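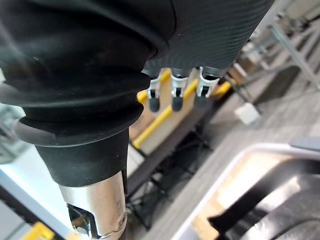

Furkard Arm Cover Kit for two-armed home builds

Item 1875
Sold per arm. Order two for a full build.
In stock, ships from the Medumov workshop store
Page updated 7/6/23

If you have put together a pair of arms in a garage or a shared shop, you already know how much time goes into the joints and how little is left over for covering them (we have been there, more than once!). The Furkard kit grew out of our own bench builds, and we still put it on everything we make. It's a soft rubber bellows cuff and a padded upper sleeve, and between them they look after the two spots where we used to catch cables, pinch fingers and collect an amazing amount of sawdust.

The bellows is black rubber with deep, rounded folds, and it narrows down to a smooth collar that slips over the tube. Take your time with that collar. A little warm water on the inside helps it along, and please don't use oil, which makes the rubber swell and will have you writing to us in a month or two. The sleeve goes up by the shoulder. It is pale yellow, padded, and closes with a black strap you can tighten with one hand while you hold the arm steady with the other.

What's in the bag

Bellows cuff, black rubber, with collar
Padded sleeve, pale yellow
Black strap
12 small screws (you'll drop one, so there are spares)
Printed fitting sheet
Weight of the whole kit, packed: 800 g

Before you order

The kit is cut for the Björklund arm pattern, both the original drawings and the revised ones from May. If you're building from the Walleo plans, the sleeve will go on just fine but the collar is a loose fit, and you'll want a wrap of rubber tape on the tube first. Hands aren't included. Any hand that bolts to the standard wrist plate will go on after the cuff, and it's much easier to do it in that order.

Checking your reach

Once everything is strapped down, power up at low speed and run the arm through its whole range with nothing near it. Watch the folds as the wrist turns. They should open on one side and close on the other without rubbing, and if they rub, turn the collar a little and try again. After that, give the arm something to go for. We like a tall object standing on a low, flat top, with the arm reaching out over the edge and the other hand kept down close to the body. A long reach like that pulls on the sleeve more than anything you'll do in the air, and it's a good moment to check the strap again.

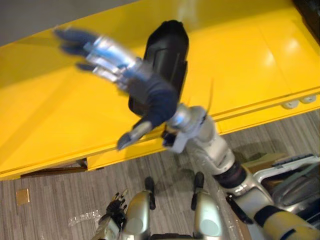
Care and returns

Wipe the rubber with a damp cloth. Dust settles on the folds and shows up on black, and you can leave it there if it doesn't bother you. The sleeve can be hand washed and hung up to dry.

You have 14 days to send a kit back, fitted or not, as long as the collar hasn't been trimmed. Fitting questions go to Nazanin Zamani at the store, and it helps a great deal if you tell her which drawings you built from.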